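Reading time: 5 minutes

The news channel that wants you to leave it on

Simão Magalhães has been asked the same question so often that he answers it before I've sat down. Yes, he says, he knows people don't watch the news on television any more. Yes, he has seen the numbers. And yes, he is launching a nightly newscast anyway.

Bevmont Tonight starts in August, an hour of regional news at 7 p.m., with a free stream on an app called Handier. The company behind both is Kiston, which until now made cooking programs and a home renovation series I will admit to having watched in full. It has never run a newsroom.

"People keep saying that like it's a disqualification," Magalhães says. "Look at the companies that have run newsrooms. How are they doing?"

It's a decent line and I suspect he's used it before. It doesn't tell me who will be sitting through a council budget debate on his behalf, so I ask. He says there will be three reporters to begin with. Three, for a region that takes most of a day to drive across? He nods. They will cover "what matters to people," and when I ask what that leaves out, he laughs and says I sound like his father.

Magalhães spent his early working life in radio, reading the overnight bulletins and, he says, rewriting the same weather story until it no longer meant anything. He moved into television production, then into what he calls audience work, a job he describes three different ways in the time we talk. He is good company. He also has a habit of saying "we'll look at that" in a tone that closes the subject.

The plan, as he lays it out, goes like this. The first half hour is local. The second is a panel, with guests on a video link, taking up whatever the day has thrown out. The app carries everything live and keeps it for later, cut into short pieces. The app is where Kiston expects to make its money, though he is vague about when.

"The broadcast gives you weight," he says. "A person sees you on a proper channel, with a desk and a theme tune, and they believe you exist. Then they find you on their phone."

I put it to him that this makes the newscast an hour-long advertisement for the app. He doesn't much like that. "It's a newscast. If it helps the app, good. Newspapers had crosswords."
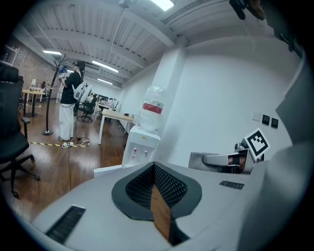
Black mesh and slatted grille in a light grey housing.

Kiston ran a trial of Handier over the winter. It signed up 2,956 people, a figure Magalhães brings up twice. I ask how many were still opening it by the end, and there is a pause while he finds the sheet. The answer is 1,525. He considers this a triumph. I'm less sure. The trial was free, there was a prize draw for joining, and what those people were opening was mostly old cooking programs.

"You're assuming someone who comes for a casserole won't stay for the news," he says.

I am assuming that, yes.

"My mother would. She'd have it on in the kitchen and she wouldn't get up to change it."

That may be the closest thing to a business plan I hear all morning. It's also how a lot of television used to work, when getting up to change it was a real effort. I say so. He says I'm being gloomy, and orders another coffee.

Where he's more convincing is on the subject of what has gone missing. The last daily bulletin made in Bevmont was folded into a provincial one some years ago, and he can list what went with it: the school closures read out in the morning, the hospital board, the long slow fight over the ferry dock. He talks about these with a lot more feeling than he does about downloads. When the dock was finally closed, he says, he found out from a sign taped to the gate.

"I was living a short walk away. I worked in media. I found out from a sign."

So who pays to fix that? Partly Kanaujia, a flooring retailer whose name will be on the weather segment and, for the first season, on the set. I ask what happens when there's a story about Kanaujia. He says there's a wall between the sales side and the newsroom. I ask who is in charge of the newsroom. He is. And the sales side? He looks out the window for a bit.

"In the first year, me as well," he says. "We'll look at that."

To be fair to him, he doesn't ask me to leave it out. He says a news editor will be hired before launch and that the editor's contract will say, in writing, that nobody in sales can touch the running order. I ask if I can see the wording when it exists. He says I can. I've made a note of it.

We go back and forth over the panel, which I think is a mistake. Panels are cheap, and they fill the time three reporters can't. Anyone who has watched one knows how it goes: the same few guests, paid in exposure, being cross with each other about something that happened in another city. Magalhães says his will be different. The guests will be local and they won't be regulars. He has a list of 1,000 names, he says, nurses and fishers and people who run shops, gathered from callers to his old radio station.

Have any of them agreed to come on?

"Some of them have," he says. How many he doesn't say, and he has a meeting to get to.

I'll watch the first one. I'd like to be wrong about the casserole people. The ferry dock, he promises, will be the lead item on opening night, and there is already a reporter working on it, which makes it the first piece of news I can confirm the channel is covering. When I rang the dock authority to ask if anyone had been in touch, they said a young woman had called twice and been quite persistent.

Last updated: August

Contact the newsdesk | © All rights reserved | Back to top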